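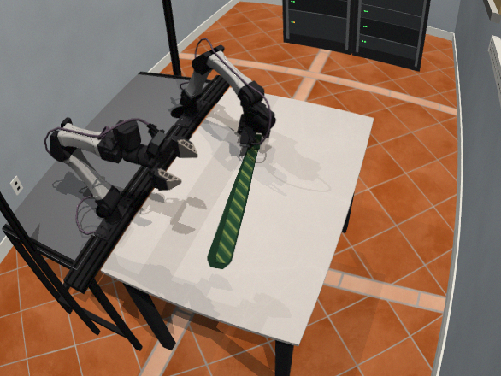 Session 2: Rounding, credits and the small business return

Welcome back, everyone, and thank you for all the good questions last time (I still owe Shanthi Sarkar an answer on late filing, and it's coming, I promise!). Today we stay with sales tax and look at what happens when a customer returns goods after you have already filed.

Let's take Inell, our little shop from the workbook. In January Inell sold goods for 3,000 before tax and reported the whole amount. Later the buyer, Rajan, sent back a few pieces, and the two agreed that the right figure was 2,976. So Inell writes a credit note for the difference, 24, plus the tax that was charged on it.
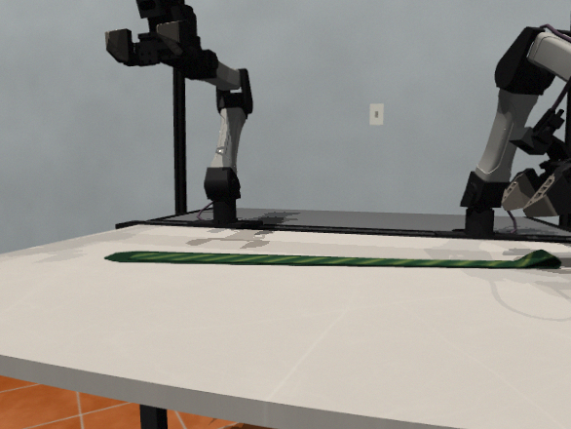
Now, please don't go back and cross out the January figure, however tempting it is. In our workbook rules the credit note goes on the return for the period in which it was issued, and it has to carry the number and date of the first invoice. Rajan, on the other side, lowers its own tax claim by the same amount, and if it forgets, the two sets of books won't agree.

For next time, please read page 17 and try the Detby problem, where the goods come back in two lots. Work it through on paper first, and bring your rough work even if it's a mess. Questions before then can go to me after class.

Dilani Liyanage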